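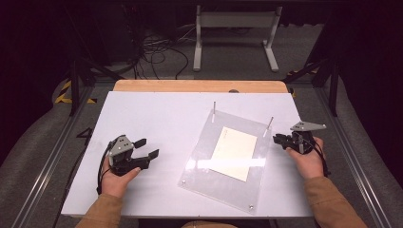 Teaching by hand pays off for the Draltska team

27/07/2023

Readers who have followed the Draltska project since its early days will be pleased to hear that the group has its first proper result, and a rather cheering one it is too. Adhiambo Okoth and Kiprono Nyamweya wanted to know whether a two-armed robot could learn fiddly tabletop jobs from people who never touch the robot at all. Their teachers simply pick up a pair of hand-held grippers, one in each hand, and do the job themselves at a plain white table - the movements are recorded and used for training later on.

For the card and plate task the team gathered 200 demonstrations from nine people, most of whom had no more than 30 minutes of practice beforehand. The trained robot then managed the task in 97 of its test runs, more than the team had dared to hope for back in June, when the two arms had a tiresome habit of waiting for each other.

"I kept asking for one more run, and Kiprono very kindly kept saying yes," says Adhiambo, who would also like it known that Stella Rashidi rewrote the timing code twice.

The misses nearly all came when the card lay at a steep angle to the table, and Nassoro Masanja is now collecting more demonstrations of just that. A longer write-up will follow in the autumn, and the group would be glad to hear from anyone with steady hands and a free afternoon.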